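Cellule de manipulation Ondlow 2 : installation, réglage et entretien

Équipement / Bras et préhenseurs / Cellules près d'une baie vitrée
Fiche mise à jour le jeudi 28 décembre 2023
Rédaction : Cremilda Figueiredo. Relecture atelier : Lakmal Rathnayake

L'Ondlow 2 est la cellule que nous avons le plus de plaisir à monter, et cette page rassemble ce que nous avons appris en l'installant dans l'atelier de Drestenbridge puis chez les clients de Firnthorpe. Un bras, un préhenseur à doigts, une caméra de poignet, un pied fixe : peu de pièces, toutes accessibles, et un bras qui se laisse démonter sans qu'on y passe la journée !

Ce que comprend la cellule

Bras articulé avec son câblage interne
Préhenseur Ekanayake, doigts interchangeables
Caméra de poignet et son support orientable
Pied à platine, visserie et cales de niveau
Coffret de commande, arrêt d'urgence filaire
Jeu de clés et gabarit de remontage des doigts

Référence de l'ensemble : 2462. Le gabarit se commande aussi seul, sous la référence 1292, et on vous le conseille vivement si vous changez souvent de doigts.

Mise en place

Le pied se fixe sur un sol dur et plan. La platine accepte les cales fournies, à glisser toujours par paires opposées, puis on serre en croix. Reprenez le niveau après le premier quart d'heure de mouvement, bras chargé : c'est souvent là qu'une cale bouge.

Pour une installation le long d'une fenêtre, prévoyez un dégagement entre l'appui et le point le plus avancé des doigts. À Drestenbridge, Lakmal règle d'abord la limite logicielle côté vitrage, à vitesse réduite, avant même de brancher le préhenseur. On a repris son habitude partout. La limite se déclare dans le menu Zones, sous forme de plan, et elle reste active en mode manuel (très appréciable quand on guide le bras à la main).

Le coffret se place hors de portée du bras, porte dégagée. Laissez une boucle de câble souple à la base, assez longue pour que la première articulation tourne d'une butée à l'autre sans tirer.

Réglage de la caméra de poignet

Notre partie préférée ! Desserrez le support, orientez la caméra vers l'extrémité des doigts, resserrez à la main, puis faites défiler les poses enregistrées avant le serrage définitif. Le but est de garder les doigts visibles dans toutes les positions de travail, y compris bras replié. L'exposition automatique convient dans un local éclairé de façon égale. Face à un vitrage, passez en exposition manuelle et réglez-la sur le préhenseur : l'extérieur sera trop clair, et cela ne gêne pas le travail.

Refaites ensuite l'étalonnage main-caméra. La procédure enchaîne les poses toute seule et vous donne l'erreur résiduelle à la fin. Notez-la sur la fiche de la cellule, elle servira de point de comparaison à la prochaine visite.

Entretien courant

Chaque semaine : essuyer les segments du bras avec un chiffon non pelucheux, contrôler les vis des doigts, passer la main le long du câble à la base.

Chaque mois : ouvrir et fermer le préhenseur à vide, à vitesse lente, en écoutant. Un léger souffle est normal, un claquement demande un démontage des doigts.

Tous les 181 jours : contrôle du jeu des articulations, bras coupé et soutenu. Sur les cellules livrées en septembre, la visite se fait au printemps et Cremilda envoie le rappel.

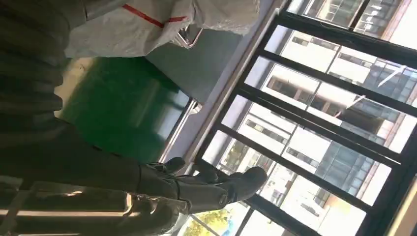
Faut-il refaire l'étalonnage après un simple changement de doigts ?

Tant que le support de caméra n'a pas été touché, l'étalonnage reste valable. Il suffit de remonter les doigts au gabarit, de mettre à jour leur longueur dans le menu Outil et de vérifier une pose connue à vitesse lente.

Remplacement des doigts

Coupez l'alimentation du préhenseur depuis le coffret, bras en position de maintenance. Retirez les vis d'un doigt, puis de l'autre, sans les mélanger. Posez le gabarit, présentez les doigts neufs, serrez progressivement en alternant. Le gabarit doit coulisser sans forcer. S'il accroche, desserrez tout et recommencez.

Pièces et assistance

Doigts, vis, supports de caméra et câbles de base sont tenus en stock à Firnthorpe. Pour toute demande, indiquez le numéro gravé sur la platine du pied et joignez la dernière erreur d'étalonnage notée.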